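第四节 客厅收拾站:布置、带人试手、收场

前面三节讲的是签到、充电和走廊那台小车,到了这一节才轮到我最喜欢的一站!Pakside 开放日每次来人,最后都会挤在 201 室不肯走,原因很简单,别的站只能看,客厅这一站能上手。拿起手持夹爪,把桌上的垃圾一件一件夹进桶里,听着像小孩子过家家,真夹起来一个个都憋着气,连话都不说了。

我写得会比较啰嗦,因为上一版手册太干净了,照着做的人跑来问我的问题比手册本身还长。这一版我把十一月那场的经验都塞进来了,哪一步容易卡住我就在哪一步多说几句。你要是第一次带这一站,请从头看到尾;带过的,直接翻到 4.3 就行。

先看一眼做起来是什么样子。两个人各拿一只夹爪,一左一右,一个管小件,一个管大片的东西,都往同一只桶里送。纸巾已经伸进桶里了,旁边那只还夹着一片白色的波纹泡沫垫,正悬在桶的上方:
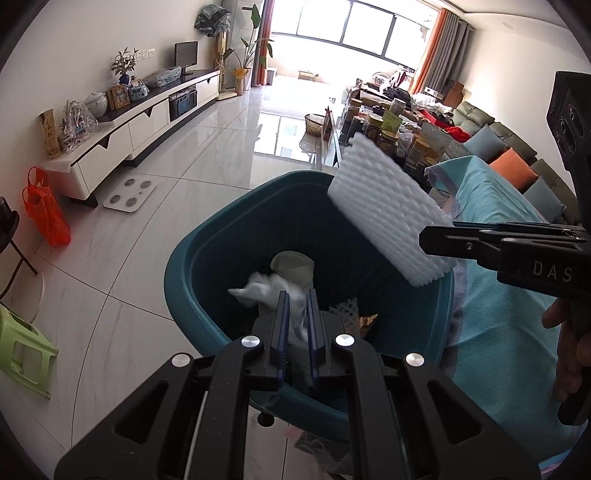
Skolladik 现场演示组 · 开放日手册

两只夹爪同时进桶口,是整站最好看的一段,也是最容易互相磕到的一段,所以我把它放在最前面讲。规矩只有一条:先到的先松,后到的在桶沿外面等。不用喊口令,看对方的夹指就够了。我见过有人非要数“一二三一起放”,结果两个人都盯着对方的嘴,没人看桶。

4.1 开门之前

1. 给两只夹爪开机,放在工作台上自检。指示灯稳定以后再拿起来,别边走边开。

2. 检查夹指内侧的深蓝色垫子。用手指按一遍,边角有没有翘,纹路里有没有卡着碎屑。垫子上一沾糖粉就打滑,而我们的道具里偏偏有零食袋(对,我知道,可是零食袋真的太好用了,后面会说)。

注意:垫子只用微湿的布擦,擦完晾干再用。不要喷酒精,也不要拿指甲去抠纹路。

3. 活动一遍连杆。慢慢捏到底,再慢慢松开,手上应该是一路顺下来的感觉。如果中间有一下“咯噔”,把这只换下来,贴上黄条,不要自己拧螺丝。上次有位热心同事拧了,两边夹指从此一高一低,我花了一个中午才调回来。

4. 打开记录程序 Tenon,新建一场,场次名写“客厅收拾”加上当天的组号。组号从 1 排到 6,一场最多就排这么多组,再多后面的人会等得不高兴,带站的人嗓子也受不了。

5. 在 Tenon 里看两路画面。镜头是广角的,四个角发黑、边上的家具看着有点弯,都属于正常,不用报修。要看的是夹指尖有没有在画面里,镜头上有没有手指印。

6. 把“单次时长”设成 60 秒。别嫌短!没摸过的人第一回往往只能夹两三件,时间再长,手腕先酸,围观的人也开始看手机。做完一轮想再来的,让他排到队尾去,这样队伍自己就转起来了。

提示:客厅里的家具不用特地清空。沙发、靠垫、柜子上的瓶瓶罐罐都照平时的样子留着,家里本来就是这样的,机器以后要面对的也是这样的家。把屋子收拾得像样板间,来的人反而会问“你们是不是只会在空房间里干活”,这个问题我可不想再答一遍了。

注意:地上另当别论。从桌子到桶这一段路,凡是会绊脚的都挪开。人拿着夹爪的时候眼睛只看夹爪尖,不看脚下,谁都一样,我也一样。

4.2 桶放在哪里

桶的位置我改了好多回。最早是放在桌子底下,想着近嘛,结果人人都得弯腰,夹爪尾巴老是磕桌沿。后来放到墙边,又太远,东西半路就掉。现在的做法是这样的:

1. 桶放在屋子中间的空地上,桶口朝上敞着,不套盖子。

2. 从桌边转身,走一小步就能把夹爪伸到桶口上方,这个距离最舒服。拿不准就自己站过去试一下,手臂不用伸直就对了。

3. 桶的两侧都要能站人。右边那位常常是从侧面伸进来的,要给他的手肘留地方。

4. 地砖很亮,窗户的光会反上来。站定以后低头看看,要是晃眼,往旁边让一点就好,不必拉窗帘。画面亮一些没关系,Tenon 那边能处理。

注意:松开之前,夹指尖要低过桶沿。纸巾这种轻东西,在高处一松就飘到外面去了,然后就会有人条件反射去空手捞。

提示:桶里先放一点东西垫着也可以,我习惯让第一组的垃圾留在里面,不每轮都倒。第二组的人一看桶里已经有纸杯、有包装,就明白该往哪儿送,我能少说好几句话。

4.3 桌面道具怎么摆

终于说到桌子了。桌布铺平就行,有点褶子不碍事,别花时间去熨它(Tamayo 那边真的有人带了熨斗来,我笑了一下午,他们布置得是漂亮,可是第一轮还没夹完就皱了)。桌面高度我们用的是 70 厘米,成年人站着夹刚好,孩子来了就请他站在桌子矮凳那一侧,由带站的人在旁边扶着夹爪。

道具的挑选有讲究,我按手感说:

· 纸杯。入门用的。杯子要放倒,杯口别都朝同一个方向,有的冲着人,有的冲着旁边。夹杯壁最稳,力气大了会瘪,瘪了也不要紧,瘪一点反而更像用过的。

· 零食袋。我的最爱!揉过的金色袋子能自己立在桌上,看着挺大一个,一夹下去全是空气,来试的人十个手指都会跟着用力,表情特别好看。也可以放一只平躺的在远一点的地方,难度马上上去一截。

· 透明包装。别小看它。它又薄又反光,人从夹爪后面看过去,常常分不清哪里是包装哪里是桌布。把它放在零食袋前面,很多人会先绕过它,最后再回来对付它。

· 纸巾。揉皱了压在杯子底下。先拿杯子还是先抽纸巾,让来宾自己决定,不要提示。

· 刷子。白毛的那种,立在杯子和袋子之间。

说到刷子,我得多讲两句。它是有用的东西,跟垃圾混在一块儿,就看试的人会不会顺手也扔掉。真有不少人扔!扔了也不用纠正,等这一轮结束再问一句“刷子还要不要呀”,围着的人一下就笑开了,话题自然就转到机器怎么分辨要和不要。这一问比我准备的讲解词管用多了,讲解词我后来删了一大半。

注意:桌上不放玻璃、刀叉、热饮,带盖的杯子先确认里面是空的。

注意:道具不要摆得太整齐。我自己有这个毛病,手一闲就把杯子排成一行,排完了再弄乱,弄乱的又不像真的乱。办法是让别人来摆,随便拉一位刚到的来宾,请他“像刚看完一场电影那样”把东西丢在桌上,效果好极了。

4.4 带人试手

到了这一步,屋里通常已经站满了,声音也大起来了,所以话要短。我的顺序是固定的,照着念也行:

1. 请来宾握住下方的手柄,四指绕过去。先在空中捏合几次,感受一下夹指从张开到碰上有多远。

2. 站到桌边,夹爪从靠自己的这一侧伸过去,夹指张开,停在东西前面。停!这一停很要紧,大部分人会直接冲过去,把杯子推得满桌跑。

3. 让他看两根夹指中间的空当,把目标放进空当里,再往前送一点点,然后合上。

4. 抬高,转身,到桶口上方,往下伸,松开。

5. 回到桌边做下一件。先做近的,再做远的。

6. 时间到了,Tenon 会响一声。手里还夹着东西的,可以送进桶里再停,不用当场丢下。

下面的画面是站在桌边、正准备伸手的时候,两根夹指张着,中间的空当对着桌上那一堆,左右两个杯子倒着,金色袋子立在当中,刷子也在。第 2 步和第 3 步说的就是这个姿势,我带人的时候会把它调出来放在显示屏上给排队的人先看:
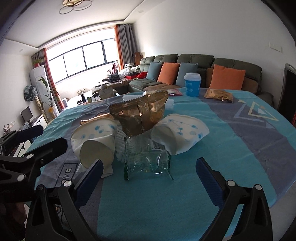
4.5 双人轮

单人做熟了就可以上双人。双人轮不比快慢,比的是两个人会不会让。我一般请互相认识的人来配对,夫妻、父子、同事都好,吵吵闹闹的最热闹。

1. 两人分别站在桶的两侧,各自开一路记录。在 Tenon 里先点“左”,等画面出来再点“右”。两个一起点有时候会串,这个毛病我报上去了,下一版应该会修。

2. 说好分工。大片的、软的归一个人,比如泡沫垫、网套;小件的归另一个人。分工只说这么多,其余让他们自己商量。

3. 泡沫垫要夹边,不要夹中间。夹住一边把它竖起来或者斜过来,顺着桶口往里送。夹中间的话两头会搭在桶沿上,怎么松都下不去。

4. 一个人在桶里还没退出来,另一个人就在外面举着等。举着等的那位手会抖,观众会喊加油,都很好,不用管。

5. 两只夹爪真的碰上了怎么办?都停,都松手劲,离桶远的那个先退。退的时候往后拉,不要往上抬,往上抬容易把对方的连杆挑起来。

注意:双人轮时,围观的人请退到沙发那一边。小朋友特别喜欢趴在桶边往里看,带站的人要腾出一只眼睛盯着桶边。

提示:如果有人想换左右手,让他换。左手做得别扭的那几段记录,组里的人最爱看,说是比顺手的还有用。

4.6 来宾常问的几句

“机器人在哪儿呢?”——每场都有人问,问的时候还会往沙发后面看。我的回答是:今天做动作的是您,夹爪把您怎么伸、怎么夹、怎么放都记了下来,以后教给机械臂。说到这里就可以了,再往下讲训练、讲模型,眼神就开始飘了。真有兴趣的请他去隔壁找 Benedicta Opoku,她能讲到关门,而且讲得比我清楚得多,还会画图。

“会不会拍到我的脸?”——镜头对着夹爪前方,一般拍的是桌子和桶,不过手会进画面,转身的时候旁边的人也可能进去。签到时领了红贴纸的来宾表示不愿意入镜,请他在门边看,或者把记录关掉再让他试,照样可以玩。

“夹坏了要赔吗?”——不用。但请不要用夹爪去夹人、夹衣服、夹猫。(猫是后来加上的,Pakside 院子里那只橘猫会自己进来。)

“我能不能把杯子叠起来一起扔?”——能啊!我第一次看到有位阿姨这么做,直接给她鼓掌了。这种做法不要拦,记下组号,回头在 Tenon 备注里写一句。

“做得最快的是谁?”——我们不排名次。问的人多了我就说是橘猫。

4.7 收场

1. 最后一组做完,先停记录,再关夹爪。顺序反了,最后一段会丢尾巴,补不回来。

2. 夹爪擦干净,夹指朝上放进箱子,不要合死,留一条缝。垫子压一晚上会有印子。

3. 把刷子从桶里捡出来。别忘了,每次都忘。

4. 桶里能再用的道具挑出来:没撕破的袋子、没踩扁的杯子、泡沫垫。纸巾一律扔掉换新的。

5. 桌布抖一抖再叠,碎屑比想象的多。

6. 在 Tenon 里把当天各组对一遍,看有没有空的场次。空的删掉,只有半段的留着,在备注里写“半段”。

7. 上传完成之前不要合电脑。201 室的网络在傍晚会变慢,我试过守在旁边吃完一整份炒面它才走完。赶时间就把电脑留在桌上,插着电,第二天再来收。

故障对照(只列我碰到过的):

夹指合不拢——多半是垫子边上夹了碎片,张到最大,翻过来轻轻磕一下。

画面发白——窗户正对着镜头,侧一侧身子。

Tenon 提示“未找到右路”——线松了,拔下来重插。还不行就重启程序,场次不会丢。

桶老是被踢得挪位——在地上贴一小块胶带做记号,每一轮放回原处,收场时记得揭掉。

下一节讲厨房站,水池那边的防滑垫请提前一天铺好。

读者留言

小栗子妈:周三带孩子去过,他把刷子扔了,回家路上一直问刷子后来怎么样了……看到 4.7 第 3 步放心了。

夜班老周:双人轮泡沫垫夹边这一条应该加粗。我们组照 4.5 做之前,一片垫子横在桶上折腾了整整一轮。

kettle_9:请问 70 厘米是桌面高度还是算上桌布?我们那边的圆桌矮一点,需要垫吗?

手册作者 回复 kettle_9:桌面高度,桌布不算。矮一点不用垫,请大家站开半步就行,垫了桌子会晃。

Tamayo 布置组:熨斗的事能不能不写进手册😂

阿岩:补一个故障,左右两路名字反了的时候,在设置里对调就行,不用换手拿。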